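Transfers | American Football

Vestton have signed linebacker Kiprono Mugo from league rivals Ruggiero for the rest of the season. He takes the roster spot of an injured starter and is eligible for the 25th November game at Celel. 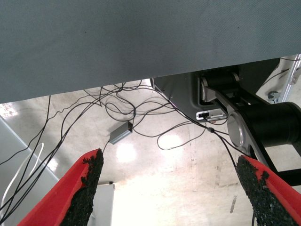
By Ekora Sports Desk

Mugo played eight games for Ruggiero after joining in July, starting seven at outside linebacker. He recorded five sacks and two interceptions and also played on the kickoff unit.

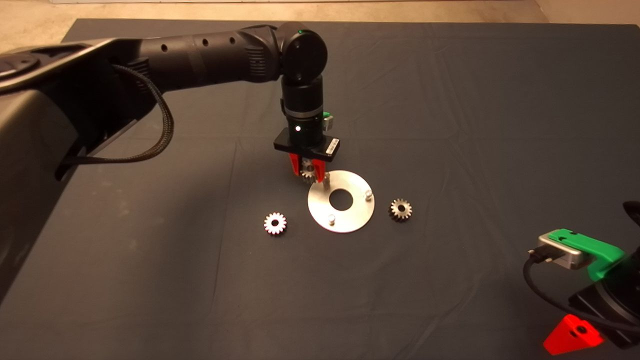
Vestton run a 3-4 defense and plan to use him on the weak side, with some snaps inside on passing downs. The contract includes a club option for next season — terms were not released.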